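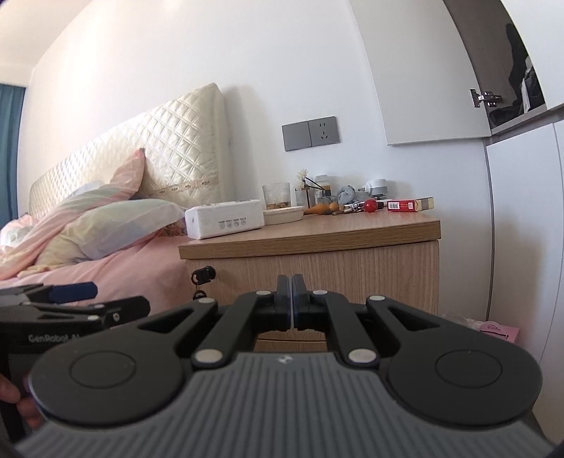

Villanueva hand-held gripper, second version. Review after one month

Bought to replace the Kiko we'd been using for household demos. Short version: good tool, mediocre clamp, awful manual. Longer version follows, typed in a gap between sessions so excuse the state of it.

What we do with it. Tidying, mostly. Bedside tables, shelves, bedding, drawers. You hold the thing, do the job with its fingers instead of your own, and the recording goes off to train the policy. No arm in the house, no headset. Much easier to get people to say yes to than teleop, and a lot quicker. A day of remote control on our Morno arm gets me 62 usable demos if nothing crashes. Same day with the hand-held, 80 before lunch.

Grip. Fingers close nice and parallel, hardly any slop in the linkage. Thin stuff is fine – keys off a flat surface, a card, the corner of a pillowcase. Glass is fine if you go slowly. Small bottles with round lids want to roll out unless you come in dead square. Soft things bunch up between the fingers and you have to learn to pinch less than you think. Took me 2 days to stop squeezing everything to death.

Trigger. Lighter than the Kiko. Spring is a bit eager on the way back, so if you let go quickly the fingers fly open and the demo is rubbish. Robot learns to chuck things. Release gently, every time, even when you're bored.

Weight. Ok for an hour. After that my wrist knows about it. Pendo Langat did the long bedroom set with me and swapped hands halfway, which I'd reccomend, except then you have left and right hand demos that look quite different and you need to label them. We didn't at first. Lost an evening to that.

Clamp. My main moan. Holds well enough once it's tight but works loose over a long session and the view shifts a touch. Check it between tasks. I put a paint mark across mine so I can see when it's moved.

Calibration. Open, close, hold, done. Good. Wants doing again after every battery change, not so good, and the manual mentions this once, on the last page. Battery gives me roughly 70 minutes.

Does the data work? Yes, with caveats. Picking up and putting down transferred to the arm first time. Drawers were poor. I pull with my whole body and lean back, the arm can't, so half of those demos had movements it simply coudn't reach. Keep your feet still and it gets better.

Spares. Finger pads come from Flondholm only. Ordered a set in December, waited ages. Buy two sets with the tool.

Would I buy it again? Yes, for pick and place and general clearing up. For anything needing force I'd still sit down at the remote rig and suffer.

Four out of five. Would be more with a decent clamp.

Edit 28th April: new firmware has softened the low battery beep. Thank god.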